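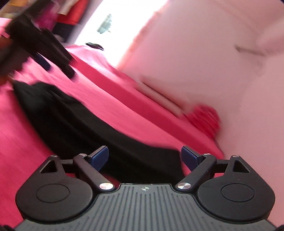

A hand-held gripper and a folded black cloth on a pink bedspread.

How do you teach a robot to fold clothes?

One way is to show it. At the Teshome lab, people pick up a tool called a gripper and do the chore themselves. The gripper has two fingers that close like a pinch. A camera on the tool records what the fingers do.

Liya Ambaye and her team recorded 1,650 short videos in 24 homes. A computer studied them and learned which moves usually come next. Then the team put the same kind of gripper on a robot arm and gave it 22 pieces of clothing it had never seen.

It folded most of the shirts. Socks were harder – they are small and they roll up.

Word to know: data. Data is information you collect so you can learn from it.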